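At the Jerarden laboratory, the Drastari method treats brush pressure as a quantity to be learnt from demonstration. Trained on 188 recorded strokes, the controller reproduced hooked forms in 17 trials before its behaviour was judged stable.
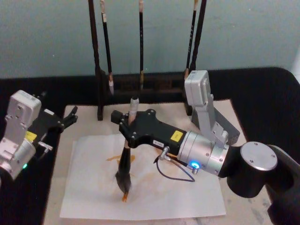

Laurinda Salgado cautions that a stroke's colour and weight vary with the paper, and that three paper stocks are too few to support a general claim. Further trials are scheduled for April.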